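# Wie hat Henry Cavendish eigentlich den Strom gemessen, ohne Messgerät?

**Gervasio Urrutia**

Guten Abend an alle, ich lese gerade für meinen Abendkurs (Geschichte der Physik, 2. Semester) über Cavendish und komme an einer Stelle nicht weiter. Im Skript steht, er habe die Leitfähigkeit von Salzwasser mit der von reinem Wasser verglichen, und zwar lange bevor es ein Galvanometer gab. Als Messgerät soll er seinen eigenen Körper benutzt haben. Ist das wörtlich gemeint? Und wenn ja, wie kann man aus einem elektrischen Schlag eine Zahl bekommen?

Ich habe schon in der Bibliothek gesucht, aber dort gibt es nur ein dickes Buch mit 685 Seiten, und im Register steht unter »Schlag« nichts. Ich bitte um Entschuldigung für mein Deutsch, ich lerne noch.

**Alun Rosser**

Ja, ist wörtlich gemeint. Der Mann war sehr reich, sehr schüchtern und hat sich freiwillig Stromschläge gegeben. Mehr weiß ich auch nicht, aber such mal nach Maxwell, der hat die Notizen später herausgegeben.

**Dwynwen Lewis**

Lieber Gervasio, ich versuche es etwas ausführlicher. Deutsch ist auch für mich eine Fremdsprache, also fragen Sie bitte nach, wenn etwas unklar ist.

Cavendish lud Leidener Flaschen auf, und zwar immer möglichst gleich stark. Dann entlud er sie durch ein Glasrohr mit der Flüssigkeit und zugleich durch seinen Körper. Danach nahm er ein zweites Rohr mit einer anderen Flüssigkeit und verglich die beiden Schläge. Er fragte sich also nur: Welcher war stärker?

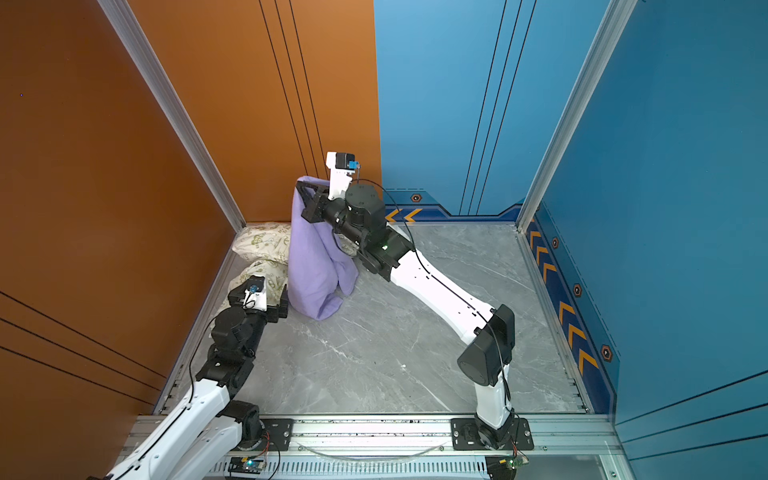 Eine absolute Zahl bekommt man auf diese Weise nicht, und er hat das auch gar nicht versucht. Er veränderte die Länge der Flüssigkeitssäule im Rohr, bis beide Schläge sich gleich anfühlten. Aus den Längen konnte er dann ein Verhältnis berechnen. Der Körper musste nur »gleich« oder »nicht gleich« sagen, und das kann er erstaunlich gut – jedenfalls wenn man es oft genug wiederholt und die Geduld dafür hat.

Veröffentlicht hat er davon zu Lebzeiten fast nichts. Die Papiere blieben sehr lange liegen, bis James Clerk Maxwell sie bearbeitete und 1879 herausgab. Maxwell soll die Methode sogar selbst ausprobiert haben, und manche Besucher in seinem Labor mussten ebenfalls an die Elektroden fassen. Ob sie sich darüber gefreut haben, weiß ich nicht.

Falls Ihr dickes Buch ein Personenregister hat, sehen Sie lieber unter »Maxwell« nach oder unter »Leidener Flasche«. Bitte machen Sie den Versuch nicht zu Hause nach. Eine große Leidener Flasche ist gefährlich.

**Gervasio Urrutia**

Vielen Dank, Frau Lewis! Mit dem Vergleich der Längen habe ich es verstanden. Unter »Leidener Flasche« stehen im Register tatsächlich mehrere Seiten, die lese ich heute noch.

**Emrys Vaughan**

Kleine Ergänzung zur Schüchternheit: Mit seinen Dienstmädchen soll er nur über Zettel verkehrt haben, und für das Abendessen legte er eine Notiz auf den Tisch in der Halle. Die Geschichte steht in der alten Biografie von George Wilson. Sie wird seitdem gern weitererzählt, ich würde sie in einer Kursarbeit aber nur mit Quelle bringen.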